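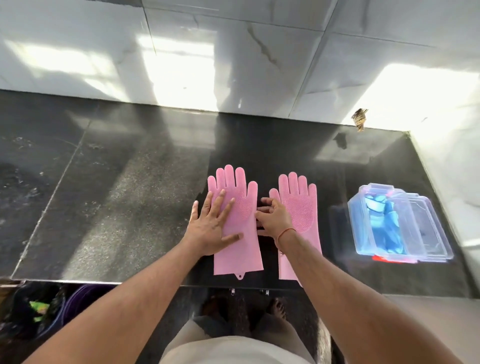 You never get to know a town until you've washed up in it, a reader in Bettencourt wrote to us last winter, and we've been quoting her ever since. She meant the hall supper, that grand old habit of pushing the trestles together and feeding everyone who turns up. It's back, and I couldn't be happier.

I drove the 203 kilometres to Rirkthorpe for the June supper with a lemon slice on the passenger seat and no idea what I was in for. Doors open at 6. By then the verandah was already full of people holding dishes wrapped in tea towels, and somebody's kelpie had worked out which end of the table the lamb was going to be.

The rules are simple. You bring a plate, you sit beside someone you don't live with, and you stay for the dishes. There's soup first, always pumpkin in the cold months, then the hot things (curried sausages, a potato bake with the crust everyone fights over, a very good chickpea stew), and then a pause before pudding while the kids tear around the oval in the dark. I had the golden syrup dumplings. I went back for more golden syrup dumplings.

Rirkthorpe let its suppers lapse when the timber mill closed, and for years the hall was used for voting and not much else. Then Plultow, the next town along the river, started its own again with three tables and a borrowed urn, and a bit of healthy rivalry did the rest. Plultow now seats 200 on a good night. Rirkthorpe will tell you its gravy is better.

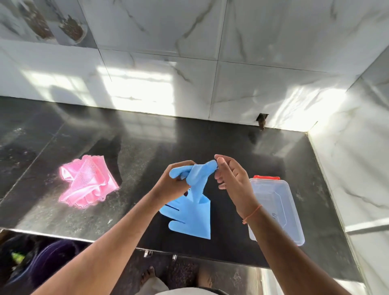

My mum always said the gossip was better at the sink than at the table, one woman told me over the noise of the chairs going back, and her sister reckoned half the marriages in the district had started there too. I believe it! In the back half of the evening I heard the full history of a boundary fence, a recipe for quince paste and two opposing accounts of the 1974 flood.

What I loved most was how mixed it all was. Shearers, a pair of new teachers, a family who'd moved from the city in autumn and still looked a bit dazed, great-grandparents in their good cardigans. If your own hall is sitting dark, start small. Pick a night, make soup, put a note up at the post office, and let people surprise you with what they carry through the door.

Home Food Towns Garden Letters Subscribe

More in Towns
The Drudent bakery that opens at midnight
Winter walks along the Plultow river path
Six ways with quinces
Your letters: the great gravy debate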